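Talivel-Verlag legt Briefroman »Drulen« in durchgesehener Fassung neu auf

24/07/2021 – Der Verlag Talivel bringt den Briefroman »Drulen« von Vilgot Sundqvist in einer durchgesehenen Neuausgabe heraus. Der Text folgt der Handschrift des Autors und weicht an 71 Stellen von der bisher lieferbaren Übersetzung ab. Die Auslieferung an den Buchhandel hat begonnen.

Die Übertragung stammt von Danuta Zawadzka, die bereits die Erstfassung verantwortet hatte. Ihr lag damals nur ein gekürztes Typoskript vor. Darin fehlten 19 Briefe, überwiegend aus dem Mittelteil, in dem die Landvermesserin Sikora und der Apotheker Flimine den Kontakt für einen Winter abbrechen. Die Lücke wurde in der alten Ausgabe durch eine Herausgebernotiz überbrückt, die nun entfällt.

Für die Lektüre der Liebeshandlung hat das Folgen. In der gekürzten Fassung erscheint Flimine als schweigsamer, beinahe abweisender Verehrer, dessen Antrag im letzten Drittel unvermittelt kommt. Die ergänzten Briefe zeigen, dass er durchgehend geschrieben, aber nicht abgeschickt hat. Zawadzka hat die Anrede in diesen Passagen vom »Sie« zum »Du« geändert. Im Original ist die Stelle grammatisch nicht eindeutig – der Wechsel ist eine Entscheidung der Übersetzerin und im Anhang als solche ausgewiesen.

Der Band umfasst fast 400 Seiten. Er enthält ein Nachwort von Declan Penrose, der die Figur des Flimine mit den männlichen Hauptfiguren des englischen Gesellschaftsromans vergleicht. Penrose widerspricht der verbreiteten Lesart, der Apotheker sei nach diesem Muster gebaut. Er verweist auf die Rechnungsbücher, die Flimine im Roman führt, und auf die Tatsache, dass Sikora über das höhere Einkommen verfügt. Das Verhältnis von Besitz und Werbung sei damit umgekehrt.

Ein Stellenkommentar fehlt. Nachgewiesen sind lediglich die Abweichungen gegenüber der Erstfassung, geordnet nach Briefnummern. Wer mit der alten Ausgabe arbeitet, muss beachten, dass die Zählung ab dem Mittelteil nicht mehr übereinstimmt; eine Konkordanz steht auf den letzten beiden Seiten.

Neben der broschierten Ausgabe erscheint eine nummerierte Leinenausgabe in 300 Exemplaren. Sie ist textidentisch, enthält aber zusätzlich das Faksimile des ersten Briefes. Eine Hörbuchfassung ist nach Verlagsangaben nicht geplant.
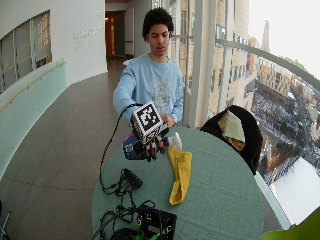
Junger Mann mit Sensorhandschuh an einem runden Tisch
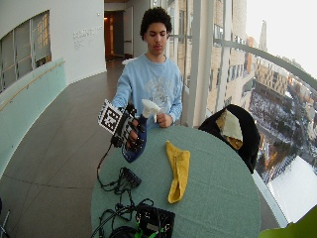

Weitere Meldungen aus dem Literaturbetrieb

Edem Quaye übernimmt die Redaktion der Lyrikreihe bei Talivel. Der erste von ihm betreute Band ist für Mai angekündigt.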